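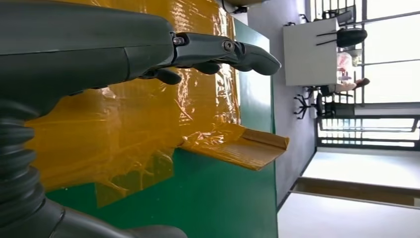 Why did it take a second incident before anyone stopped work, your programme office wants to know, and could we please answer that first before getting to the milestones. Fair. So the stop comes first, milestones after, money at the end.

Droter progress report to Gidance
Period: January to date
Sent 2024-04-05 from the Ornorton workshop

1. The stop

Short version. The hand closed when it had been told to stay open. Twice. First time we put it down to a bad command from our side and carried on. Second time there was a glove in it. Nobody hurt, glove came off, finger inside the glove was sore and that was the end of it. Work on live picks stopped the same hour and stayed stopped for 23 working days.

To answer the question properly. The first closure happened at the end of a long run with the film, the arm was parked above the table, the log showed a close command with a plausible time on it. We read the log, saw the command, blamed the script. The script did have a mistake in it (a leftover line from the cardboard tests) and we fixed the line and felt we had found it. We should have asked whether the time on the command matched the time the fingers moved. It didn't. There was a gap. We only saw the gap when we went back after the second one.

So: we stopped looking when we found something wrong, and it was a different something. The start-of-day sheet now has a line for it. Any movement that was not asked for, power off, and the log is read by a person who didn't write the script.

2. What we think the fault is

Cable strain at the wrist. The wires for the finger drives run through the wrist, inside the corrugated rubber bellows, and with the wrist bent hard over and the forearm low, the bundle gets pulled against the inside of the bellows. One wire in the bundle carries the position reading for the curling finger. When it's pulled the reading drops out for a moment, the controller decides the finger is fully open and past its limit, and drives it closed to correct. Full speed, as this is a correction and corrections are not subject to the slow mode. That last bit was news to us and is the part we like least.

Evidence for:
- We can make the dropout happen by hand. Wrist bent over, gentle push on the bellows, reading goes.
- Both closures were in the same sort of pose, hand out low over the table.
- Never seen with the wrist straight, and we have a lot of hours with the wrist straight.

Evidence against, or at least not tidy:
- On the bench the dropout is shorter than the one in the second log. Much shorter.
- The old bundle, when we cut it open, had one wire with obvious damage and it was the wrong wire. It serves the temperature reading. Could be a coincidence, could be that the damage we want is too small to see.

We are fairly sure. We'd not want it written down anywhere as proven.

Tesfamariam, who supplied the wrist assembly, have had the old bundle back for inspection. Reply was quick, report still to come. They have asked for our pose logs and we have sent them with the film results stripped out, as per the agreement. If their findings disagree with ours you will get a supplement to this report, we won't sit on it until the next one.

3. What has been changed

Hardware
New bundle fitted, with a longer loop at the wrist and a clip so the loop can't ride up. Bellows taken off, cleaned, put back. The small screws at the finger joints checked while we were in there, one was looser than it should be, no connection to the fault as far as we can tell but it's in the log.

Software
Missing position reading now means hold still. Before, it meant correct. Speed limit applies to every movement including corrections, no exceptions. Both changes tested with the wire deliberatly disconnected, 200 disconnections across different poses. Hand held still every time. We then put the old software back for a handful to make sure the test could fail, and it did, straight away, rather loudly.

Working rules
No hands on the table when drive power is on. This was already the rule. What was missing was a practical way of keeping it, the film creeps and folds under itself and the natural thing is to reach in and flatten it. There's now a long-handled flattener, home made, and it hangs at the table. Also a foot switch that takes drive power off, so whoever is resetting the film does not have to walk round to the button.

The desks by the windows. You asked about these in the January call. They're outside the reach of the arm and always were, we measured again to be sure, but chairs on castors move and people in them move further. Floor tape has gone down at the reach plus a margin. Objections were raised about the tape being ugly. It stays.

4. Milestones

Milestone one, picking single sheets of film off a flat surface. Had been reported as met in the last report. We'd like to withdraw that. Not for safety reasons, the picks were real, but a good number were made in wrist poses we no longer allow. With the new pose limits the success rate comes down to 65 per cent, and the target in the agreement is higher than that. So: not met, for now. Please amend your table.

The failures are nearly all the same. The finger comes in over the sheet, the tip presses, the film wrinkles away from it and there is no edge to get under. Crinkled film is worse than flat, which we knew, but glossy film is also worse for the finding part, the bright creases get read as edges and the hand goes confidently for an edge that isn't there. The amber stock is the worst of what we have and also it is the one your end user has on their line, so no point swapping it for something easier.

Milestone two, separating film from cardboard. Started before the stop, restarted last week. Too early for a number. The yellow-brown card flaps are helpful in a way we hadn't planned on, stiff enough that the hand can find them, and where card is fixed to film the card can be used as a handle. Looking at whether that can be done on purpose. Torn edges are still a problem, the tear runs when you pull.

Milestone three, the long unattended run. Will not start. See section 5.

5. What we are asking for

First, move milestone three back. We don't want an unattended run until Tesfamariam's inspection is in and until the new bundle has enough hours on it in the low pose for us to believe in it. We would rather lose the slot at your end than do it on a hunch. If the slot cannot be moved, then please take the milestone out of this phase and put it in the next.

Second, approval for 2 spare wrist bundles out of the contingency line. We had none, which is why part of the stop was simply waiting for a parcel. Quote went over with the finance sheet.

Third, a decision on who holds the incident log. Currently we keep it and you see it in these reports. After this we think your office should be able to read it as it's written. No objection from anyone at our end. Read-only access can be set up in an afternoon, tell us which address.

6. Money and time

Underspent on staff travel (nobody went anywhere), overspent on parts. Net position is slightly under, figures in the finance sheet. Staff hours during the stop were charged to the project. We know that clause is open to argument. The hours were spent on the fault, on the disconnection tests and on rewriting the working rules, and none on other projects, timesheets available if wanted.

Loan of the second arm from the other Ornorton group ended during the stop, so it was paid for and barely used. Annoying. They've offered a short extension free of charge and we've taken it.

7. Open items

Temperature wire, see section 2. Unexplained.

Slow mode. The supplier's manual for the hand says slow mode limits "commanded motion", and looking at it now the wording is accurate and we read it too generously. Have asked for a plainer warning in the next edition. Other users of the same hand ought to know about this and we would like your permission to write to the two we're aware of, without naming the project. Quick yes or no by email will do.

Emergency button location. Reviewed, moved closer to the operator's side. Old mounting holes still need filling.

Glove. Thin gloves were being worn to keep finger marks off the film, and loose glove tips are exactly what a closing finger catches. Gloves now off whenever anyone is at the table with power available, marks on the film or not. Vision results with marked film are no different so far, so it may be that we never needed them.

Risk assessment, reissued with all of the above, goes to you separately as the file was too big to attach here. Page four has a wrong section number, ignore it, corrected copy follows.

Next report at the usual point in the cycle, sooner if the inspection result comes in.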